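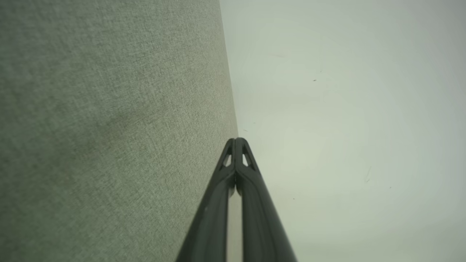

Technicien·ne de maintenance et de réglage — cellule de pliage à deux bras

Fitix, atelier de Plamton. Poste à pourvoir en octobre. Référence de l'offre : 1174.

Fitix prépare et plie des vêtements de sport pour des clubs et des loueurs de tenues. L'atelier de Plamton exploite une cellule robotisée à deux bras, la Doucette, installée face à un mur sur un plan de travail recouvert de tissu gris. Nous recherchons une personne pour en assurer l'entretien courant, les réglages et les petites réparations. Le poste est rattaché au responsable de l'atelier.

Vos tâches

Au démarrage de la cellule, vous contrôlez la fermeture des pinces : les deux doigts doivent se rejoindre sur toute la hauteur de la pointe, sans décalage. Vous vérifiez le serrage des vis de poignet, l'état des connecteurs et le cheminement des câbles, bras repliés puis bras tendus. Un câble qui frotte est repris le jour même.

Vous nettoyez les optiques des caméras de poignet et vous refaites l'étalonnage après chaque démontage. La procédure existe, elle tient en 15 étapes. Vous la tiendrez à jour.

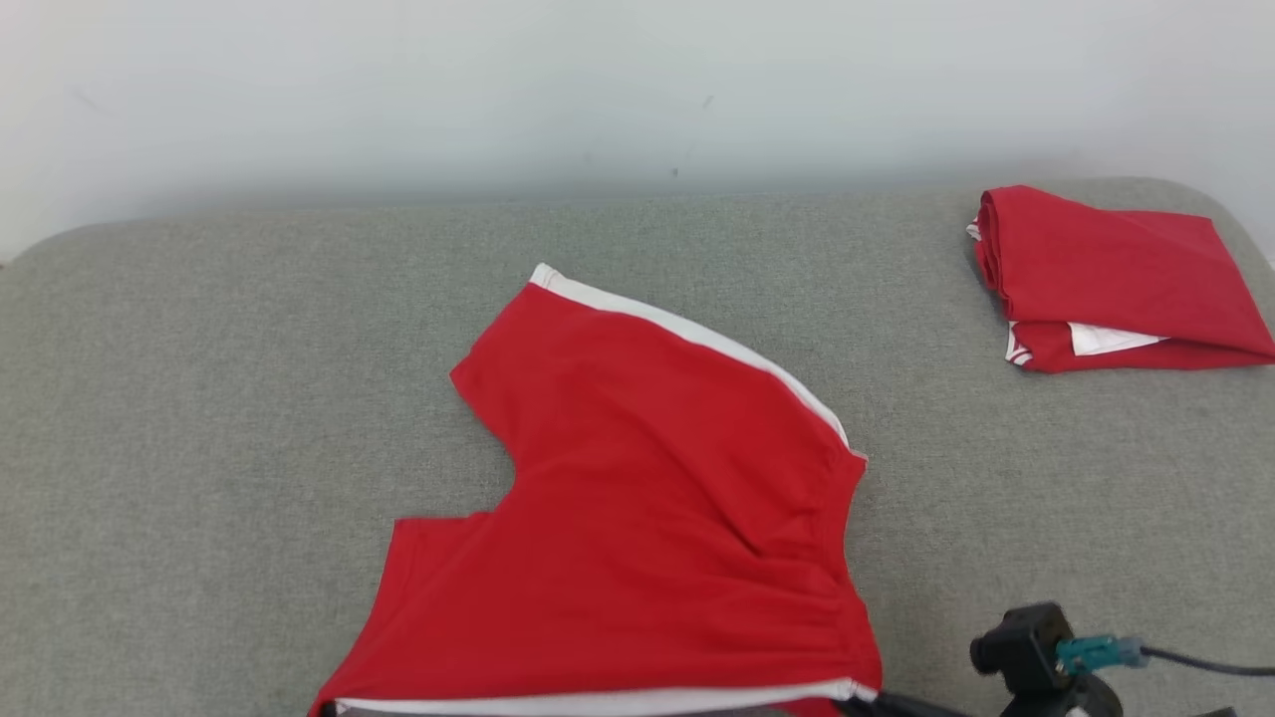
Le réglage de la prise occupe la plus grande partie du temps. Les doigts doivent saisir une seule épaisseur de textile sans accrocher le revêtement, et la hauteur d'approche se reprend à chaque changement d'article. Sur une pièce rouge à bordure blanche posée à plat, on travaille au ras de la bordure, et un doigt trop bas pousse le tissu au lieu de le prendre. Vous modifiez les paramètres par petits pas, vous relancez le cycle et vous notez les valeurs dans le cahier de la cellule — y compris celles qui n'ont rien donné.

Les ceintures élastiques demandent un réglage à part. L'ouverture des pinces et la force de serrage sont enregistrées par famille d'articles dans le logiciel Idwood, que nous utilisons aussi pour le suivi des pannes. Une formation interne est prévue à l'arrivée.
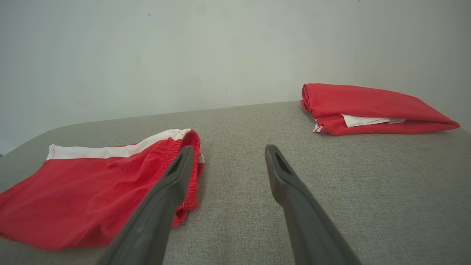
Vous remplacez les doigts usés, les connecteurs et les faisceaux. Une révision complète est faite tous les 2000 cycles : dépose des pinces, contrôle du jeu, graissage selon la notice, remontage, étalonnage, puis série d'essais sur des shorts et des maillots. Comptez une journée, arrêt et remise en route compris. Le revêtement du plan de travail est aspiré à cette occasion et changé s'il peluche.

Profil

Bac pro ou BTS en maintenance, électrotechnique ou mécatronique, ou expérience équivalente. Il faut savoir lire un schéma électrique, sertir proprement un connecteur et utiliser une clé dynamométrique. Des notions de Python sont utiles pour relire les journaux d'erreurs. L'expérience du textile n'est pas demandée.

Le travail se fait debout, dans un local calme, avec des interventions minutieuses sur de petites pièces. Les interventions mécaniques se font toujours hors tension.
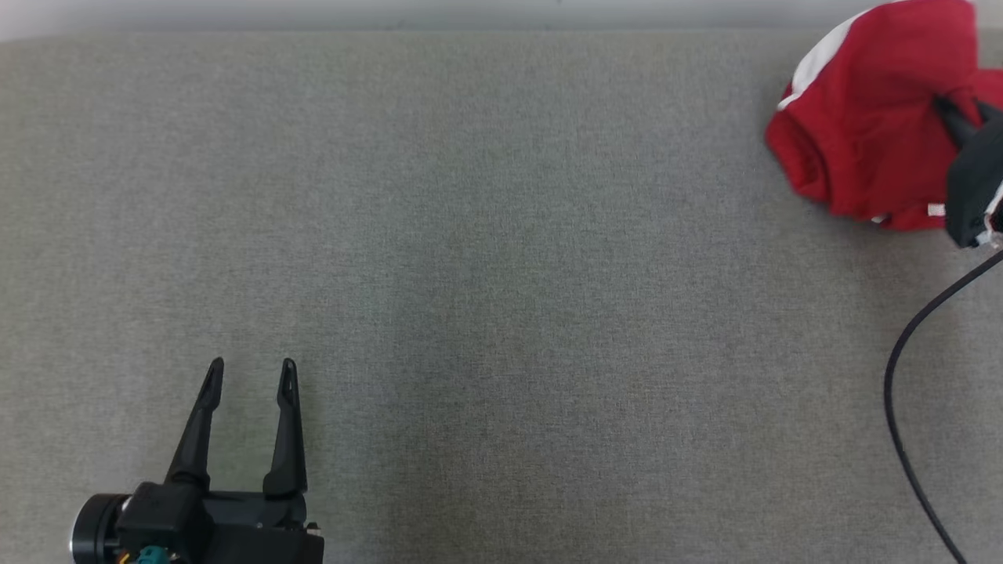

Pendant les essais, les deux bras peuvent travailler séparément : l'un tient la pièce, l'autre attend en position ouverte. Vous devez pouvoir suivre les deux et arrêter le cycle sans hésiter quand une trajectoire ne convient pas.

Conditions

CDI à temps plein, horaires de journée, sans astreinte. Prime de panier. Outillage et vêtements de travail fournis. Parking vélo et voiture dans la cour. La période d'essai est de deux mois.

Candidature

Envoyez un CV et quelques lignes sur une panne que vous avez réparée, quel que soit le type de machine. Pas de lettre de motivation. Dépôt à l'accueil de l'atelier ou par courrier : Fitix, boîte postale 984, Plamton, en rappelant la référence. Les personnes retenues passent une demi-journée sur la cellule — démontage et remontage d'une pince, puis un réglage de prise.

Offre publiée le 6 juil. 2026.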